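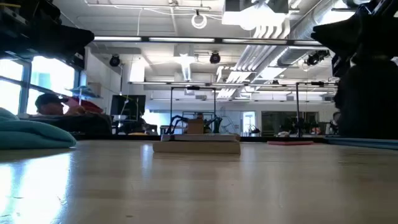

One of the sorting tables on the second floor, with the arms in and the window doing its usual thing.

Robot Arms at Plultier: Questions We Keep Getting
Last updated November 21, 2019

Am I being replaced?
No. No jobs on the second floor are being cut this year or next. Hayley Birkett in HR has that in writing from the owners and will show you the letter. She has shown it to 17 people so far and is thinking of framing it.

So what do the arms do?
They pick up and stack the small flat stuff and move cloth to one side. That's the part of returns work most of you listed as your least favorite in the June survey. Damage calls, odd items and anything with a customer note stay with people.

They seem slow.
They are slow. You will be faster for a while yet, and you're allowed to enjoy it. Please don't race them on the clock.

Will my hourly target go up?
Targets are frozen until the spring review. Derek Ackroyd sets them, and yelling at the arms won't reach him. His extension will.

Can I lean across the table to grab something?
Not while the arms are powered. Hit the stop, wait for the green light, then reach. This goes for supervisors too – you know who you are.

Who do I call when one freezes?
Pavithra Bangera or whoever is on the Preveck support line, 8 to 6. Don't nudge it. Don't "just give it a second" for half a shift, either.

Is there training, and is it paid?
Yes and yes. It's 6 hours over two days, at your normal rate. Up to 38 people can sign up for the winter round. Phyllis Penrose went first and now corrects the instructor.

Do I get more money for running a table?
Certified operators move up one pay step. Hayley has the form. It is four pages long and has not been automated.

Can I go back to packing if I hate it?
Any time in the first three months, same pay as before. After that, talk to Gemma Fairclough.

Can we name them?
Facilities would prefer that you use the asset numbers. The one known as Gary is 3782.

My question isn't on the list.
Drop it in the box by the time clock – the one with the slot, next to the recycling.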